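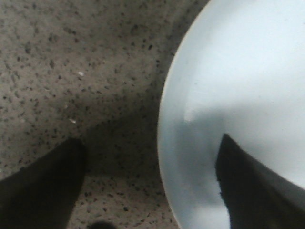
Fig. 3: Plate on a speckled countertop.

Part 2: Setting up your Mulder kitchen scale

Okay, batteries are in, so let's get this thing weighing! I do mine at the kitchen counter with my coffee.

1. Put the scale on a flat, hard surface. Dish towels and placemats make it wander (ask me how I know).

2. Press the power button with nothing on top and wait for the zero.

3. Hold UNIT until you see grams. It ships in ounces, which threw me completely.

4. Set your plate on, press TARE, and the display goes back to zero. Now add your food.

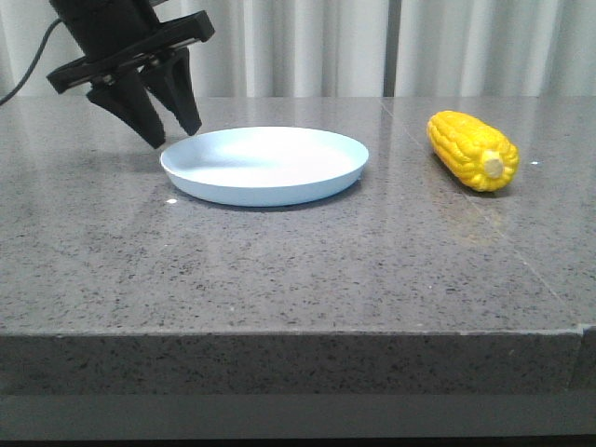
Griet Brouwer wrote in to say that her scale kept shutting off halfway through a bread recipe, and that holding TARE while switching it on turned the sleep timer off for good. I tried it and yep, works on mine too!

Note: if you lift the plate off you'll see a minus number. It's just the weight you tared out, so leave it alone and put the plate back.

5. To check accuracy, press CAL, wait for the blinking 1000, and set a 1000 gram weight in the middle.

Caution: don't press down on the platform with your hand to "test" it. I did that with my first one and it never read right again.

Cleaning is in Part 3.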